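作業ノート Celtcombe データ収集
7月21日
記入 Vasiliu、途中から Mohammed の追記あり

前回からの続き。Tornov の校正は昨日の値をそのまま使用。起動時のセルフチェックで手首側カメラのタイムスタンプが一度だけ逆行したが、ドライバを再起動して解消。ログは残してある。原因は未調査。

本日の対象は布製品の把持と、卓上小物の寄せ・移し替え。遠隔操作による教示、記録は全系統とも10 Hzに間引いて保存。生データは Pudley 側に一週間だけ置き、その後は間引き後のものだけにする。容量の都合なので、生データが要る人は早めに取り出すこと。

布製品の把持

ケチャップボトルのぬいぐるみを使用。剛体の容器と同じ手順で掴ませると、指が閉じ切る手前で電流値がだらだら上がり、接触の立ち上がりがはっきりしない。これまでの把持判定は電流の微分にしきい値を置いているため、布では判定が遅れる。遅れの間も操作者は閉じ続けるので、データ上は「掴んだ後もさらに閉じる」挙動が入る。学習側から見ると、剛体では不要な動作を覚えることになる。

対処として、布に限り把持判定をグリッパ開度の停滞で取るように変更した。開度が動かなくなってから一定時間で把持とみなす。簡単な方法だが、見返した範囲では操作者の意図とほぼ合っている。設定ファイルに soft_grasp の項を追加済み。既定は無効。

掴む位置は下寄りに統一した。中ほどを掴むと上半分が折れて垂れ、持ち上げ後の姿勢が毎回変わる。下を掴んでも上部は多少揺れるが、置く動作の再現性はこちらが上。刺繍のラベルに指が掛かるかどうかは操作者に任せた。揃えすぎると、方策がラベルの位置だけを手がかりにするおそれがある(Lashari の初期版で似たことがあった。あのときは容器の蓋の色だった)。

手首カメラの画では、把持後に対象が視野の大半を占める。置き先はほとんど隠れる。布の表面と縫い目には焦点が合い、背後の卓上物は色のついた円い塊にしかならない。置き先の選択を手首カメラ単独で学ばせるのは無理があるので、布の試行では上方カメラの入力を必須とする。欠けた試行は除外。

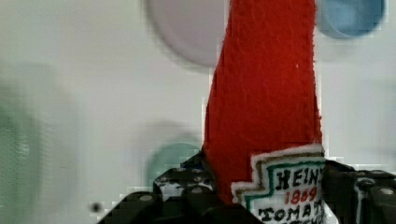 小物の試行

手順は次のとおり。

1 アームを待機姿勢に戻し、記録開始前に画角を確認
2 操作者が対象名を読み上げ、指示文として登録
3 接近、把持、移動、解放
4 待機姿勢に戻るまで記録を止めない

4は今回から厳守とする。これまでは解放した直後に止めていた操作者がいて、復帰動作の例が足りていなかった。評価のときに、置いた後その場で指を開閉し続ける現象が出ていたのはこのせいだと思っている。確認はこれから。

2の指示文は表記を揃えていない。「緑の円いもの」「緑のディスク」「緑の皿」が混ざっているが、言い換えの幅として残す。ただし左右の語は操作者から見た向きか、アームから見た向きかで食い違う。モハメドさんと相談し、上方カメラの画面上の左右に統一した。過去分の左右は未修正。検索して該当する試行に印を付けるところまでは自動でできる。直すのは手作業になる。

接近速度について。対象の手前で一度止まる癖が操作者ごとに違う。止まる人のデータでは、停止中のフレームがほぼ同じ画になり、行動はゼロに近い。これが多いと方策が同じ場所で固まる。停止区間は後処理で詰める方針だが、把持直前の微小な位置合わせまで削ると困る。速度だけで切らず、指先の向きの変化も見る。しきい値は保留、来週まとめて決める。
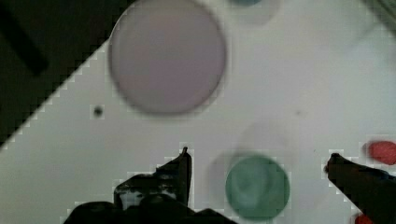
自動ラベル付けの話。接近中のフレームから把持対象を推定する処理を試しているが、手首カメラでは面積の大きいものに引っ張られる。上の試行は両指の間にある緑の円盤を対象とした接近で、推定器が返したのは奥に大きくぼけて写る淡い藤色がかった円盤のほうだった。見えている大きさで順位を付けているので当然そうなる。指先同士を結ぶ線分からの距離を重みに加えたところ、この種の取り違えは減った。右端の赤いもののように視野から一部はみ出した物は、輪郭が閉じないためマスクが不安定で、まだ候補から出たり入ったりする。はみ出し量で信頼度を下げる案と、前のフレームのマスクを引き継ぐ案がある。先に後者を試す。

卓面の暗い点の件。白い面にある小さな黒い穴を、推定器が小物として拾うことがある。手首カメラではぼけた円盤より輪郭が立つ分、むしろ信頼度が高く出る。穴は卓面に固定なので、上方カメラで位置を登録し、手首カメラへ投影してマスクする。投影誤差は接近時に大きくなるので、マスクは少し広めに取る。小物が穴に重なった場合の扱いは未定。当面は穴を避けて置く。

モハメド追記:穴のマスクを広げすぎると緑の円盤の縁まで消える。半径は固定にせず、指先と卓面の高さで変えるべき。実装しておく。

上方カメラ

上方カメラは露光を自動のままにしていたため、アームが速く動く区間で像が流れる。静止物は問題なく読めるのに、アームの本体だけ輪郭が取れず、指先位置の照合に使えるフレームが減っている。手首側はアームと一緒に動くので別の条件になる。設定は系統ごとに分ける。

露光を短くすると画面が暗くなり、トースターオーブンの黒い筐体の細部が潰れる。つまみと正面側の区別がつかないと、この後に予定しているオーブンを使う課題で困る。照明を足す方向で考えるが、卓面が白いので飽和も見ながら調整すること。ゲインを上げるのは最後の手段とする。 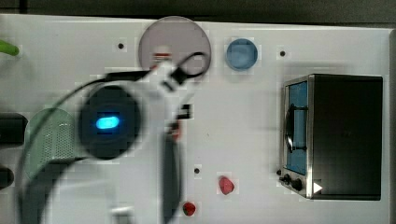 上方カメラ、アームが卓面左側を移動中の1フレーム。露光自動。

像が流れたフレームを全部捨てるか、という点は意見が割れた。自分は残す側。評価時の上方カメラも同じ程度に流れるので、きれいな画だけで学習すると分布がずれる。モハメドさんは、位置照合に失敗したフレームが補助損失に入るのを嫌っている。これはもっともなので、画像は残し、照合の信頼度が低いフレームだけ補助損失の重みをゼロにすることで合意した。

ケーブルの取り回しも見直す。上方から見ると、アーム上部から出る黒いケーブルの輪が、透明感のある円盤の近くにかかる姿勢がある。物の隠れ方がケーブルの形に左右されるのは避けたい。束ねる位置を肘側に寄せる。ただし手首の可動域を削らないこと。前に締めすぎてコネクタを傷めている。

集計

本日採用した試行は49。Celtcombe 全体の累計は1496になった。採用の基準は前回と同じで、記録の欠落がないこと、指示文と動作が一致していること、復帰まで記録されていること。失敗した試行も復帰まで録れていれば採用し、失敗の印を付ける。掴み損ねてからやり直す例は方策の役に立つので、操作者は途中で止めないでほしい。

除外の主な理由は指示文の登録漏れ。記録開始ボタンの前に登録画面が閉じてしまうことがあり、操作者のミスとは言い切れない。登録が空なら記録を始められないように変える。変更箇所は小さいが、布の試行と同じ画面を使っているので、両方で動作を見てから入れる。

学習の状況

昨夜回した Lashari の結果を見た。4000ステップを超えたあたりから検証損失が横ばいで、学習損失だけ下がる。布の試行をまだ含めていない版なので、これを基準として残す。次は布を入れた版、その次に停止区間を詰めた版。二つの変更を同時に入れない。前回それをやって、どちらが効いたか分からなくなった。

検証用の分割は操作者単位に変えた。試行単位だと同じ操作者の連続した試行が両側に入り、損失が良く見えすぎる。分割を変えたので過去の曲線とは直接比べられない。グラフの凡例に分割の版を書くこと。

重みは Pudley の checkpoints 以下。名前に日付しか入っていないものが混ざっていて、どの設定か追えない。設定ファイルのハッシュを付ける。古いものは分かる範囲で改名、分からないものは8月に消す。

残り

・手首カメラのタイムスタンプ逆行、再現するか確認(Vasiliu)
・穴マスクの半径を高さ依存に(Mohammed)
・マスク引き継ぎの試験、はみ出し物のある試行を優先
・左右表記の印付けスクリプトを過去分に流す
・上方カメラの露光固定と照明追加、飽和の確認
・ケーブル束ね位置の変更、変更後に手先校正をやり直す
・soft_grasp を有効にした試行に印が付いているか確認。付いていなければ後から判別できないので、次の収集より前に

モハメド追記:最後の項、確認した。印はメタデータには付いているが、書き出し時に落ちている。変換スクリプトの列指定の漏れ。直して本日分を書き出し直し中。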